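### 4. What the equipment budget had to cover

When we first sat down to plan spending at Wurkdale, we were rather taken with the idea of buying a full arm from Peretti, and it took us a good while – longer than we like to admit – to see that hand-held grippers would serve the first stage perfectly well. We set aside 1637 pounds for the lot, with 400 of that held back for spare fingertips and printed markers. Desks and chairs we already had, which was a great comfort! Figure 4 shows a seated operator with a gripper in each hand, both pointed towards a leafy plant on the table.

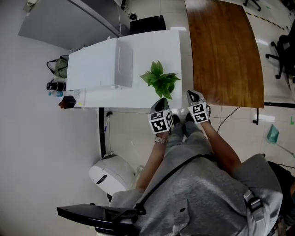
Figure 4. Hand-held grippers in use at the table.

Ngui, reading an early draft, felt that the sum held back was too small and that Stinholm would have put by 500 for spares alone. We have raised it to that figure in the October plan.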